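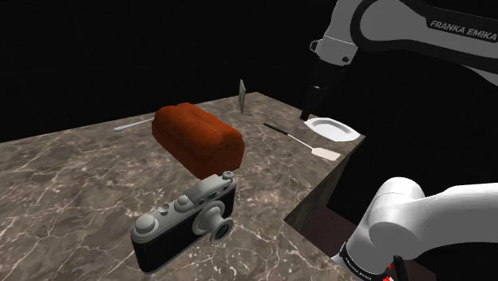
My part of the Clodau project was recording demonstrations by remote control. I drove the simulated arm with a hand controller, and each run was saved as joint positions plus the gripper state. The task was to pick up the loaf of bread and set it on the white plate. The loaf lies right behind the camera on the counter, so coming in low from the front was awkward, and most of my usable runs approach from above.

I recorded 327 runs before 7th October. Visitación Carretero checked them and threw out 40, mainly for long pauses where I had lost my sense of depth. A pause gets copied by the policy just like any other motion – we learned that in July with the first batch.

Runs longer than 90 seconds were also dropped. The next set will use the same counter with new start positions for the arm.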